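Holub Timness Two-Arm Bench Kit: Equipment Review

Price as tested: 1070 per month on a 16-month lease
Sold by: Gultiseo
Software: Pundora task package, billed separately

Gultiseo sells the Timness as a parts-sorting station that a small repair shop can set up in a morning. You get two arms, two grippers, a work mat and a login. The brochure says it handles "everyday mixed parts." I asked for a list of those parts and got the brochure again.

We leased one in April and gave it the stuff that piles up on our own returns bench. 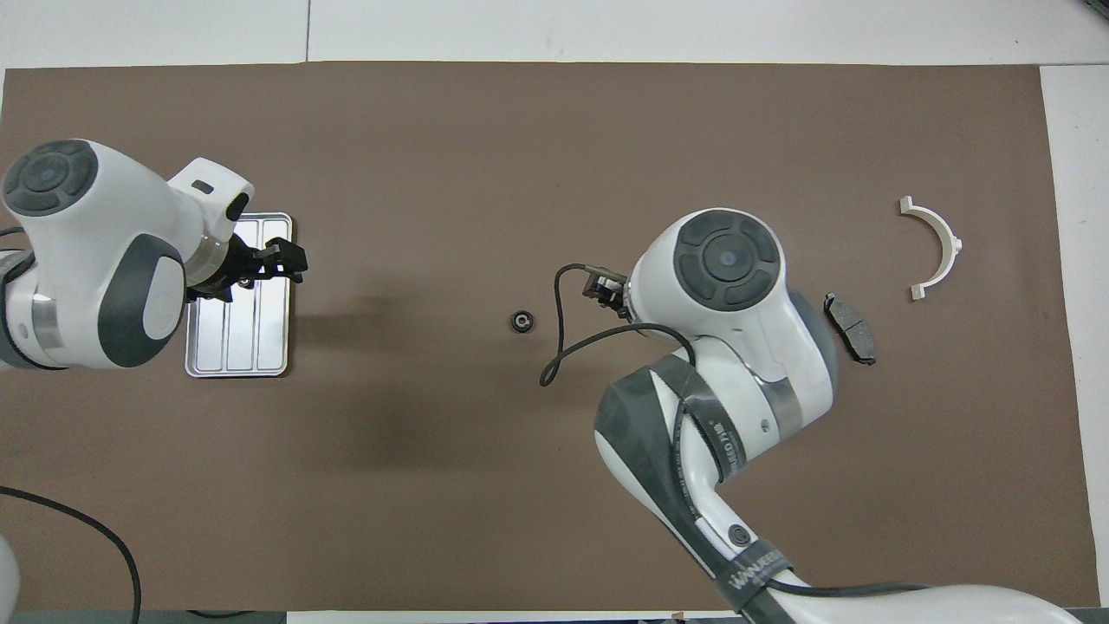

Pundora

The left gripper is over the ridged metal tray, and the small black bearing sits by itself near the middle of the mat. The brake pad and the white arch-shaped bracket are over on the right. It's a fair test layout, and a kind one. Nothing is stacked and the parts have plenty of mat between them. My real returns bin has never looked like that.

Over the lease so far I logged 307 picks. Of those, 125 needed a hand from me, either to nudge the part or to restart the task. Brake pads went best. Flat trays were the worst of it, because two fingers need an edge to get hold of and a tray lying flat doesn't offer much of one. Gultiseo's answer was to buy the suction add-on. That should have come up before I signed.

Cables are my other complaint. The black cable at the right gripper loops out over the mat, and another one crosses the lower left corner. Support told me the slack is needed for full wrist travel. Fine, but then the usable area is smaller than the mat, and the spec sheet quotes the mat.

What I'd ask before leasing:

Which of your parts has the seller run, and can you watch?
Is the Pundora package priced per arm or per bench? Ours was per arm.
Who pays shipping if you send it back early?

The arms feel solid and the Holub hardware hasn't thrown a fault yet. For identical parts laid out neatly it may earn its keep. At this price, for a mixed bin, I'm not renewing unless the suction add-on comes with it.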